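4.2 What happens when the cache runs out

I'll admit I went into this part of the study expecting a boring graph. We had 70 consumer solid-state drives on the bench in Sotthorpe, all bought at retail, and I figured they'd slow down in more or less the same way once their fast write cache filled up. They didn't, and I ended up spending most of July on what was supposed to be a two-day test!

The setup was simple enough. Each drive got a full erase, a rest of 500 seconds, and then one long sequential write until it was full. Jarmo Karppinen wrote the logging script (we call it Fudivis, don't ask) and it took a throughput reading every second. I ran everything from the same Ojala test machine, with the same cable and the same fan speed, so the drives had no excuse.

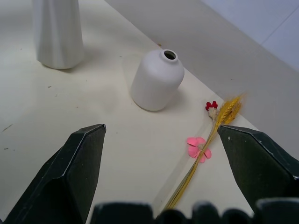
Figure 3. White vases on a white tabletop.

The best drive in the set held 1,746 MB/s right up to the point where its cache was gone, and then dropped like a stone. A few of the cheaper ones started lower but came down gently, and over a whole-drive write they finished ahead. I made Emiliano Contreras rerun those because I didn't believe him. He got the same curves, so I owe him lunch.

Where it gets messy is the rest period. Roswitha Rieger suggested we stretch it from 500 to 2,000 seconds, to give the controller more time to tidy up in the background, and for the drives with a flexible cache it made a real difference on the second pass. For the fixed-cache models it did next to nothing. I'd love to say I saw that coming, but my notes from that week mostly say "huh?"
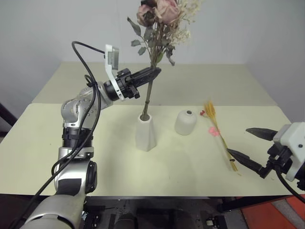 We also tried the same test with the drives already half full, which is closer to how people use them at home. The fast stretch got shorter on nearly every model, and on the Garkari units it was so short that I first took it for a logging error. Macarena Herrera went through the raw readings line by line and found nothing wrong with them, so those results stay in.

One thing I'd do differently is temperature. We logged it, but only from the drive's own sensor, and Raimo Hyvönen has pointed out (more than once) that those sensors sit in different spots on different boards. I've left the temperature readings out of the comparison for now, and I come back to them in Section 5.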